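The town arms of Adthorpe have been changed twice, and the local historian who keeps the register of civic heraldry there would like people to know which version they are looking at. We met in the reading room one morning in November.

"The first thing I ask is where they saw it," she said. "If it was on a letterhead from before 1972, it has the tower. If it was later, the tower is gone and there's a bridge."

The tower went when Adthorpe was merged with Clususgate. Both towns had a tower in their arms, and the new council wanted one shield for the two of them. The bridge stood for the river between them.

"Clususgate was never happy about it," she said. "Their tower was older. They kept it on the school badge, and it's still there."
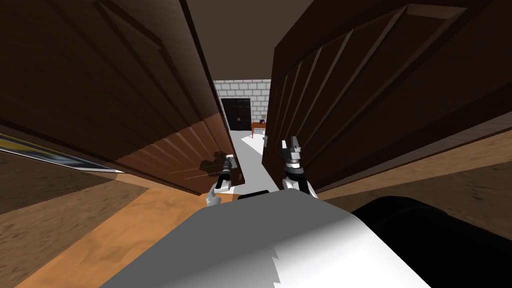 Double doors, partly open.

The merger was undone in 2011, and Adthorpe had to decide what to do about its shield. The old grant was still on file, so the town could have gone back to the tower. It kept the bridge and changed the field from green to blue.

"I would have voted for the tower," she said. "But people under 40 had grown up with the bridge. They put it on the soccer shirts."

Her register now has 80 entries, covering towns, parishes, schools and a few companies. The Hoxha brewery is one of the companies. It used a black horse for decades with no grant at all, and she lists it under "assumed arms" with a note on the colors. 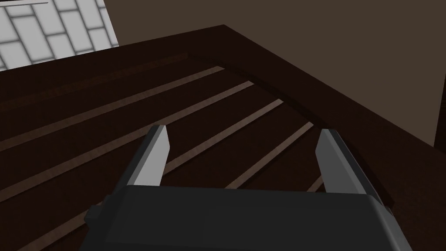 Color is the part of the work that takes the most time. Old printed sources give it by hatching, and carvings often give nothing. Four of the entries come only from carved shields, and all four are still marked "tinctures unknown." A dark brown wooden surface tells her nothing about whether a field was red or blue, she said, and later paint can't be trusted either. At Clellport a carved lion was painted gold by a decorator who liked gold.

"I went with the seal in the end," she said. "The seal shows a lion and no color, so that's what I wrote down."

She is working on the parish entries next. Clellport has sent her its minute books, and she has read as far as the second volume.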